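4. Puesta en marcha en exteriores

Esta sección se aplica al vehículo de inspección Kesska con el módulo de navegación Wurkus instalado. Si su equipo lleva todavía el módulo anterior, consulte el anexo C antes de seguir.

4.1 Antes de salir

1. Compruebe que la batería está al 100 %. Con menos carga el vehículo arranca, pero no permite grabar una ruta nueva.
2. Revise los cuatro neumáticos. No debe haber diferencias de presión entre los dos lados.
3. Limpie la lente de la cámara delantera con el paño suministrado. No use alcohol ni limpiacristales.
4. Apriete a mano los dos pomos del mástil. Si nota juego después de apretar, sustituya la arandela de goma (pieza 272).
5. Encienda el mando antes que el vehículo. El orden inverso provoca el aviso E12 y obliga a reiniciar.

Precaución: no transporte el vehículo encendido. El freno se libera al levantarlo del suelo y las ruedas pueden girar.

4.2 Elección del tramo de aprendizaje

Para la primera ruta hace falta un tramo recto y pavimentado de 300 metros como mínimo, sin tráfico durante la grabación. Un camino de servicio o una vía local cerrada al paso sirven bien. El sistema toma como referencia los dos bordes del pavimento, así que conviene que el cambio entre asfalto y hierba sea claro a ambos lados.

Evite para esta primera grabación:

– cruces y entradas de fincas
– tramos con el borde cubierto de hojas o de barro
– sol bajo de frente, sobre todo a primera hora en noviembre

El cielo cubierto no es un inconveniente. La luz uniforme reduce las sombras de las ramas sobre el pavimento, que en días despejados el módulo puede confundir con juntas o grietas. 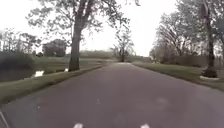
Si el camino discurre junto a una acequia, un canal o un desnivel, active el margen lateral ampliado antes de grabar (Menú > Ruta > Márgenes). El margen de fábrica está pensado para terreno llano y no tiene en cuenta el agua. El vehículo no es sumergible y la garantía no cubre daños por inmersión.

4.3 Grabación de la ruta

1. Coloque el vehículo en el centro del camino, orientado en el sentido de la marcha.
2. Pulse RUTA y manténgalo pulsado hasta oír dos tonos.
3. Espere a que el piloto del mástil pase de ámbar a verde. Bajo árboles con mucha copa la espera puede ser más larga – no mueva el vehículo mientras tanto.
4. Avance con el mando a velocidad de paso. Camine detrás del vehículo, nunca delante.
5. Corrija la dirección con movimientos cortos. Los giros bruscos quedan grabados y se repiten después en modo automático.
6. Al llegar al final del tramo, detenga el vehículo y pulse RUTA una vez.
7. Asigne un nombre a la ruta y confirme con OK.

Nota: la memoria interna admite 12 rutas. Al guardar una más, el mando pregunta cuál desea borrar.

4.4 Primer recorrido automático

1. Vuelva al punto de partida con el mando.
2. Seleccione la ruta y elija AUTO, velocidad 1.
3. Mantenga el pulgar sobre el botón de parada durante todo el recorrido.
4. Observe la distancia al borde en la pantalla del mando. Si el valor parpadea, el módulo ha perdido uno de los bordes y sigue únicamente por el otro.
5. Repita el recorrido en sentido contrario antes de pasar a la velocidad 2.

Precaución: el vehículo se detiene ante obstáculos situados a la altura del parachoques. Las ramas que cuelgan por encima del mástil quedan fuera de la zona de detección. Recorra el tramo a pie y compruebe la altura libre.

4.5 Avisos frecuentes

E12 – Mando no enlazado. Apague los dos equipos y encienda primero el mando.
E18 – Borde no encontrado. Limpie la lente y vuelva al centro del camino. Si persiste, grabe de nuevo la ruta.
E21 – Margen lateral insuficiente. El camino es demasiado estrecho para el margen elegido. No lo reduzca junto al agua; busque otro tramo.

Los equipos con número de serie inferior a 1853 muestran E18 también cuando la batería está baja. La actualización del mando corrige este comportamiento y puede solicitarse al servicio técnico de Moser en Mirkau, a la atención de Urs Schwaiger. Indique en la solicitud el número de serie del vehículo y el del mando, que figuran en la etiqueta bajo la tapa de la batería.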